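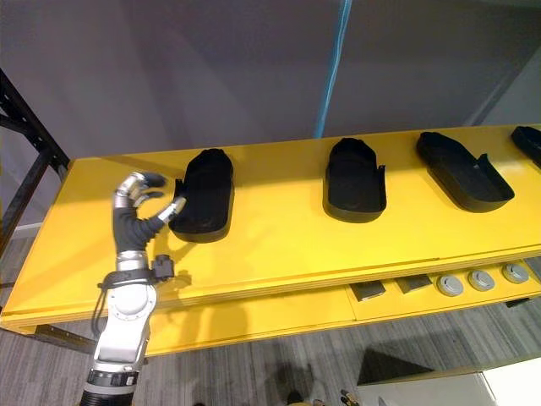
Do I need to be a regular bus user to take part?

Anyone who makes at least one bus journey a week between Vostdale and Mikby can apply, and so can people who used to make the journey and have stopped.

Call for participants: the Vostdale to Mikby Travel Diary

Pronlow is looking for adults to keep a short travel diary this autumn. The diary will record how people get between Vostdale and Mikby, how long they wait, and what they do when a bus is late or doesn't come. The project is paid for by the Arruda Fund, which gives grants for local transport research.

Last year we sent out a postal survey and had 2,110 forms back. The forms told us which services people use and how often. They told us much less about the journeys themselves, such as missed connections at the hospital stop or the long gap in the afternoon timetable. Many people wrote in the margins about these things and the diary follows on from their comments. You don't need to have filled in the survey to join.

What you will be asked to do

The diary runs for 10 weeks, starting in September. On each day that you travel, or meant to travel and didn't, you fill in one page. You write down the time you left home, the stop, the time the bus came and the time you arrived. There is a space underneath for anything else you want to say. If you didn't go out, leave the page blank.

You will also have two phone calls with a member of the research team, one near the start and one after you have sent the diary back. Each call takes 15 minutes. We can ring in the daytime or up to 8pm.

You can keep the diary on paper or online. The paper version comes in A5 and in large print. The online version works on most phones and doesn't need an app. Please pick one and stay with it, as we can't join up two half-filled diaries.

Who can take part

You must be 18 or over and live in Vostdale, Mikby or one of the villages on the route between them. You must have made the journey by bus at some point since last July.

We would particularly like to hear from:
people who travel before 7am or after 7pm
people who use a wheelchair, a walking frame or a pushchair on the bus
people who travel with school-age children
people who have given up the bus and now drive, cycle or get lifts

Bus drivers and other staff of the bus companies can't take part in this one. A separate set of interviews for drivers is planned and will be advertised at the depots.

More than one person from the same household may apply. Each person needs their own diary.
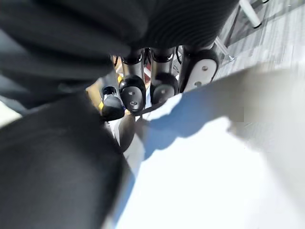 Black fingertips close up, with yellow behind.

Payment and expenses

Participants who return a diary and complete both calls will be paid in shopping vouchers or by bank transfer. The amount is set out in the information sheet, along with what we pay if you have to stop part of the way through. Payment is made in the month after your second call. We don't pay bus fares, because we are asking you to record journeys you would be making anyway. Please don't make extra trips for the diary.

If you receive benefits, you may want to check whether the payment affects them before you sign up. We can send a letter confirming the amount and the dates if that helps.

What happens to your diary

Your name and address are kept apart from your diary, which carries a number only. Diaries are stored at the Pronlow office and destroyed when the project closes. Short quotations may be used in the report, with the names of streets and small villages taken out. We won't pass your details to the bus companies or to either council.

You can leave at any time without giving a reason. If you tell us before your second call, we will remove what you have written so far.

The report will be put on our website and a printed copy will be kept in both libraries.

How to apply

Fill in the form on our website, or pick up a paper form from the library in Vostdale or the bus station office in Mikby. It asks for your age band, the nearest stop to your home, the times you usually travel and whether you would like the paper or the online diary. Forms in other languages are available on request.

There will be a drop-in session at Mikby library on a Tuesday in August, from 2pm to 6pm, where you can look at a sample diary and ask questions. No booking is needed. The room is on the ground floor and has a hearing loop.

We will write to everyone who applies, including those we can't offer a place. Diaries will be posted out with a pen and a prepaid return envelope in the last week of August.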